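Folding letters for a big mailing: what's your setup?
Paper and Desk Forum > Folding, Stuffing, Mailing

nermin_e
Every November I send out our choir's newsletter, 132 copies, all folded by hand, and I love it! Put a record on, clear the table, go. But this year I want to get my folds sharper. Mine drift toward the end of the stack and the last ones go into the envelope looking like a bad sandwich. What do you all use?

tambunan54
Bone folder. Get a real one and don't look back. Also fold two sheets at a time at most.

juwita_h
Two at a time?? The inner sheet always creeps. One at a time, every time. I did a whole batch doubled up last year and the inside pages stuck out past the edge on every one of them.

tambunan54
Depends on the paper. Thin stuff doubles up fine. I'll give you card, card has to go one by one.

nermin_e
Mine is regular copy paper with a card insert, so I guess you're both right, ha.

Yoga Lumenta
Can I put in a word for the table? I folded on my lap for years (couch, TV, cookie sheet) and the day I moved to a big smooth table my creases got better overnight. You need room for a flat pile, room for a finished pile, and a clear stretch in the middle for the fold itself. And a chair with a high back! Your shoulders will thank you after the first 54.

juwita_h
Agree on the table, disagree on the chair. I stand up. You get your weight over the crease and it takes half the effort.

Yoga Lumenta
Standing for 132 newsletters? You are made of stronger stuff than me. I'll stand for the card and sit for the rest.

maysoun_n
Oh I'm so glad this thread exists. I'm with Yoga on the table, and I'd add a shallow tray or box with a bit of a rim. Mine keeps the folded ones from sliding off — I used to lose them under the radiator. I like a pale wood top too, it's easy on the eyes for a long evening, though white paper does vanish on it a little if the lamp is right overhead. Folded paper, table and the mesh chairs with headrests that I'd recommend to anybody:
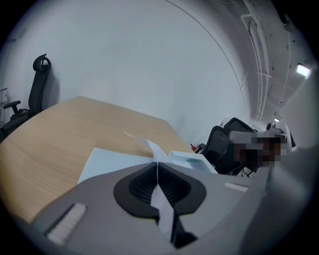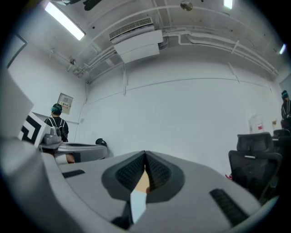
My other tip is to sort before you fold. I put the inserts in stacks of 8 and turn every second stack sideways, so I can tell where I am when the phone rings. Then I fold one stack, press it under a heavy cookbook, and start the next. By the time I'm stuffing envelopes the first stack is beautifully flat. It's so satisfying!

tambunan54
The cookbook trick is good. I use a brick wrapped in a dish towel, same idea.

juwita_h
Stealing the sideways stacks. Still standing up though.

nermin_e
You people are the best. Bone folder ordered, and I'm going to try one sheet at a time for the first 8 and see how my wrists feel. Does anybody crease toward themselves or away? I've always gone away from me and now I'm wondering.

maysoun_n
Toward me for the first fold, away for the second. No idea why, my hands decided.

Yoga Lumenta
Center out to both sides! Try it once, the paper doesn't skew nearly as much.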